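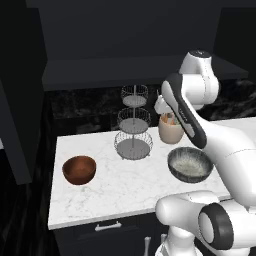 Fruit stand and wooden bowl on the counter.

Print | E-mail
7 June 2023
Posted by Nyokabi Rweyemamu
Search this notebook... Go

OK, hip phantom again. Picking up from where I left it last night, with the gel curing in the back fridge and me going home in a bad mood.

Batch C came out much better than B. No bubbles near the femoral neck, and the layer that stands in for the obturator internus peeled off the mold in one piece (finally!). I pressed it against the bone model and it sits nicely along the inner wall, with maybe a bit too much slack toward the back. Gitau says the slack is fine, that nobody's muscle is pulled tight as a drum when they're lying on a table with a sore hip, and he's seen a lot more sore hips than I have. I'm still going to trim the next one.

The fluid pockets are what I wanted to talk about. Plan was to have three of them in the same spot, same shape, same volume, and see whether the trainees can tell a plain fluid collection from a clotted one from a thick pus-like one on ultrasound. I filled each with 10 mL. The plain one is easy, black as anything with a bright back wall. The thick one looks cloudy and swirls when you push with the probe, so that works too. The clotted one was a mess. I used the starch recipe from the Vrettos binder and it looks like oatmeal. Mwajuma came by, scanned it without me telling her which was which, and called it "a tumor, or lunch."

So, new recipe. Lachlan suggested going back to plain gelatin, chopped fine and stirred into thinner gelatin right before it sets, so you get lumps that are only slightly brighter than what's around them. Tried a small cup of it this afternoon. Looked promising for the first while and then the lumps all sank to the bottom! I think I poured too warm. Will try again after it has cooled more, and tip the mold over halfway through the set.

Other stuff from today, in no order:

The Tikis probe cover leaks at the seam. I wiped the connector and put a strip of tape on it, please don't use it in the water bath until the new ones come.

Phantom weight is now up to where it is annoying to carry. Please use the cart. Adhiambo, I know you can lift it, use the cart anyway.

Ran the needle test on batch C, the left side only. Went in from the outside at 90 degrees to the skin and the track closed up OK after the first pass. After the third it stayed open and you could see it as a bright line in the long view. I'd call that good enough for a teaching session if we swap the insert out between groups. It'd be nice to have a gel that heals itself but the one Travgate sells costs more than the whole rest of the build, so no.

Shelf life: batch A has been in the fridge the longest and now has a skin on it and smells a little. Throwing it out. I added the preservative to B and C but not to A, so I suppose that settles the argument Gitau and I were having about whether it does anything. (One batch, I know, I know.)

Question for Lachlan: can you print the pelvis again with the inner wall a touch thicker? There's a spot near the notch where the sound goes straight through and you get a weird double image under it. I drew a circle on the old one in red marker. Infill at 100 percent there if the printer will put up with it. The rest can stay how it is.

Brardale wants to borrow the finished phantom for their October course. I said probably. They want the hip and the knee together and the knee hasn't been touched in ages, so someone needs to look at it before I say yes properly. Adhiambo has the key to that cupboard.

Tomorrow:
- pour batch D, cooler this time
- trim the slack at the back of the muscle layer
- redo the clot pocket, ask Mwajuma to scan it blind again
- order gelatin, we're down to the last tub
- write labels on the fridge boxes so no one has to open them all to find C

Comments can go in the margin or just come find me, I'm in until late.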